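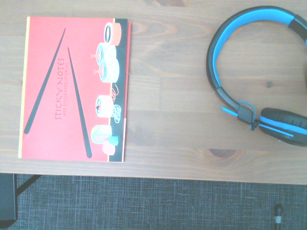

Issue 13

Drevus opens its Desk Things lending shelf to the whole town

TISTBERG, May — Drevus, the neighborhood study room in Tistberg, is opening its lending shelf to everyone who comes through the door. Until now the shelf was for members only. From this month, anyone working at one of our tables can borrow the small things that make an afternoon of reading or writing go better, from headphones and desk lamps to rulers, book stands and a very good stapler.

We are really happy about this one! The shelf started last year as a single drawer with a few pens in it, and it has grown into 80 items, all free to use for as long as you are in the room. Most of them came from people in the neighborhood who had two of something and only needed one.

Headphones are what visitors ask for most, so there are now more of them. Over-ear pairs with padded headbands are the favorites, and we have added several for the new season (please wipe the pads with the cloth at the desk before you hand them back). Sticky notes come a close second. A red sushi-themed pad with 480 decorated stickies is the kind of thing we like to have within reach: there are maki rolls all down one side of the cover and a pair of long black chopsticks across it, and it looks great on a wooden table.

The notes have a job to do, too. All through the month we are running Leave a Note, a simple swap between readers. Finish a book from the open shelves, write a line or two about it on a sticky note, and put it inside the front cover for whoever picks the book up next. Our goal is 1,000 notes by the end of May. They can be funny or serious, a drawing, a page number, a warning about chapter four. Children are welcome to join in, and notes in any language are fine.

The room itself has had some care over the winter. Maton, the furniture workshop two streets over, sanded and oiled the tables for us and did a lovely job. The knots and the long lines of the grain were worth keeping, so the tops have a clear finish with no stain. They do mark if a hot cup is put straight down, and there are coasters at the end of every table. There are now 70 seats, including a quiet row along the back wall where phones stay in bags.

Tea and snacks are back as well. Ji, the small kitchen next door, will bring over rice balls and barley tea in the afternoons, starting at 3 p.m. and going until the trays are empty — which, going by last spring, is well before four. Food stays at the front counter so the tables and the borrowed things stay clean.

How borrowing works

Pick what you need from the shelf, write it on the sheet at the desk, and bring it back before you leave. Nothing goes home overnight. If something is broken or a pad has run out, tell us and we will replace it; there is no charge and no need to feel bad about it.

Donations to the shelf are welcome all month. We can use working headphones with their cables, unused notepads and sticky notes of any shape, bookends, and clip-on lamps. We have plenty of mugs, thank you!

Drevus is open from 9 a.m. to 8 p.m. Entry is free and no booking is needed, though groups of more than six should ask at the desk first so we can put two tables together.

Press visits are welcome in the mornings before 11 a.m., when the room is at its quietest. Please ask for the shelf team at the front desk.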